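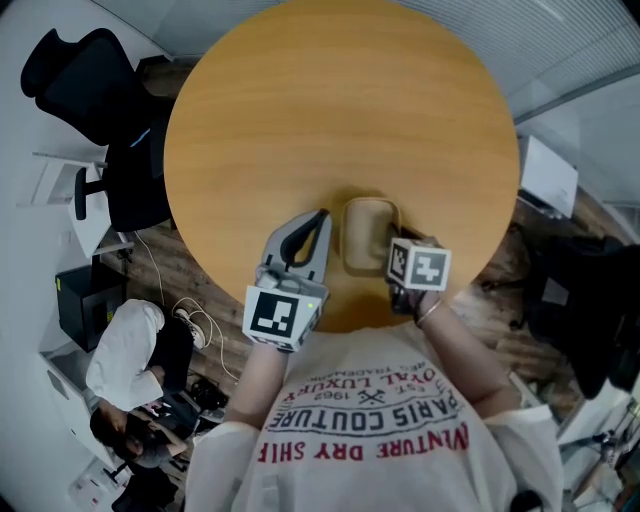 Both handheld grippers at the round table, with the beige tray.

Project report, Team Jorby
Thanakorn Rungrueang

So my part of Jorby was the hand demos, and I had no idea how much of the semester that would eat up! The plan was simple enough. You hold one gripper in each hand, you do a small table job, and the recording goes into training our two-arm setup later. We set a target of 300 good demos back in October (I wanted 2000, and our advisor at Tesness laughed at me).

First thing I learned is that holding two grippers feels nothing like using your own fingers. My right hand kept getting to the tray before my left, so I'd push it when I meant to pinch it. I did a whole afternoon of just closing on the rim, letting go, and closing again, and my forearms were sore for two days.

Then there were the marker cubes. Our tracking code, which we called Hetden, needs to see the black-and-white pattern on each cube, and if I rolled my wrist too far in, the pose jumped all over the place. We threw out 83 demos over that. I was pretty mad about it - mostly at myself, as I'd skipped checking the first batch. After that we replayed every recording before starting the next one, and it went a lot better.

The tray lift is still the weak spot. Going in from both ends at the same speed works best for me, but Carretero (our name for the two-arm rig) has only been trained on 200 of the clips so far. I want to redo the slow ones over the summer, and maybe try a tray with a taller rim.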